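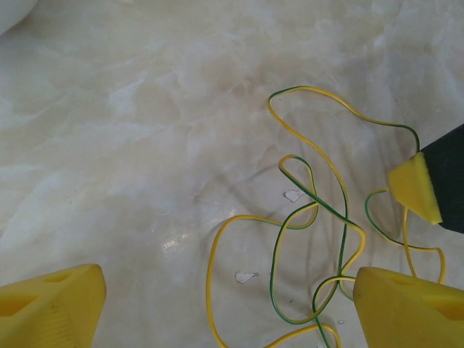 Loose wire should be treated as a live hazard until somebody proves it dead, Jae-in Yoo wrote in reply to our spring piece on shared workbenches, and a robot reaching into it should have to follow the same rule as a person. The letter ran to two pages. Most of it was about how few shops have written the rule down.

Fornport has. The repair and training shop in Rultdale keeps a bench code for two-arm work on cable, cord and other soft goods. It is 8 pages long, and Bit-na Ra, who edits it, would like it shorter.

The code starts with the surface. Before a run, the bench is wiped and checked for scraps. Small bits of insulation, paper or stone chip get into finger pads, and a pad with grit in it slips. If scraps turn up during a run, the operator finishes the current move, parks both arms and clears them by hand. Brushing them away with a gripper is not allowed.

Polished stone gets a paragraph to itself. It is easy to clean, but it throws back light, and pale veins can look a lot like shadows to a camera. Crews working on marble must check the lamps from the wrist camera's view and note any bright spots on the run sheet.

Then comes the wire. Green and yellow striped wire is earth wire, and the code says it may not be used as a stand-in for any other conductor, even in practice. "People learn the color with their hands," Ra said. "If they spend a month using it as string, they'll use it as string on a real job." Both ends must be free of any supply before an arm is powered up.

Tangles are handled slowly. One gripper holds and the other moves. The two tips may not pull on the same loop in opposite directions, and neither may close on a spot where strands cross. An operator who can't tell which strand is on top has to stop and look from another angle.

Fornport went through its run sheets before the last revision. Of 1,106 sheets, 81 recorded a stop, and the most common cause written down was a strand caught behind a finger. That led to section 9, the newest one, which covers opening the grip. Fingers now open fully and back straight out before the wrist turns.

Other shops have borrowed parts of it. Zanska took the section on tangles and dropped the one on lighting. Jin uses the whole code but lets one person watch both arms, where Fornport asks for two.

Ra disagrees with Jin on that and has told them so. The next revision is due in November, and the question of a second watcher is already on the list, along with a request from the Saturday crew for a larger font.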